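The Urley Gray Bin, Large

OK, so I sell a lot of bins. Bins for workshops, bins for mudrooms, bins for the back of the truck. And the one I keep putting by my own bench is this big gray guy from Urley, so it gets a longer write-up than a bin probably deserves.

It's a rectangle with sloping sides and a flat floor, and that's about all there is to it. The slope matters more than I expected. On a straight-sided tub you end up scraping your knuckles trying to get a washer or a bottle cap out of the corner, and on this one you can come in at an angle with your whole hand (or a scoop, or whatever you use) and get right down to the bottom. The flat floor means small stuff stays more or less where you drop it. My old tub had a ribbed bottom and I lost so many tiny screws in those grooves!

Gray was the only color I brought in this time. I had the blue one for a while and loved it, but if you sort clear things, clear lids, little plastic cups, packaging bits, the plain gray is a lot kinder on the eyes. Po-yen Tse, who buys these for the sorting tables over at Keltar, told me to quit stocking the blue altogether. I haven't quite given in. There might be a few blue ones back in March.

What I use mine for: odds and ends that come off the bench and haven't got a home yet. Clear containers, lids, offcuts, a tangle of twist ties I swear I'm going to use. Every couple of weeks I tip it out on the table and go through it. It's also been a dish tub at a cookout and a place for wet boots, and it did fine at both.

Cleaning is easy. Warm water, dish soap, a soft brush. Skip the scouring pads, they leave scratches that hang on to dirt. If you've had tape on it, a little cooking oil on a paper towel takes the sticky part off, then wash it again.

A couple of things I'd change. I wish the rim was a bit wider for carrying it full, and I wish Urley would make a lid. The Samitora lid almost fits, and people ask me about it all the time, but almost is as far as it goes and I won't sell you one for this bin. If you really need a lid, look at the Uddin tote on the next page. It's smaller and the sides are straighter, but the lid snaps down nicely.

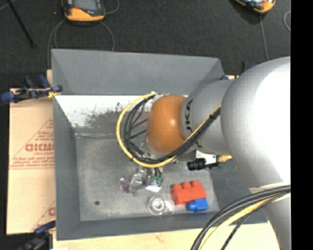
2 min read

Clear pieces on the gray floor, pretty much how I like to see it used. You can spot the rings on that round one without hunting for it, and there's still plenty of floor left to work in.

Ordering stuff: I have some 230 in the shop right now. They come singly or in a stack of 5, and the stack is the better deal if you've got the space. Item number is 800. Pick up at the counter any time before 2 in the afternoon, or I can ship. Stacks go out in one carton, so please check the outside for dents before you sign, and send me a note if anything looks off.

Goes well with: bench scoop, clip-on label holders, soft brush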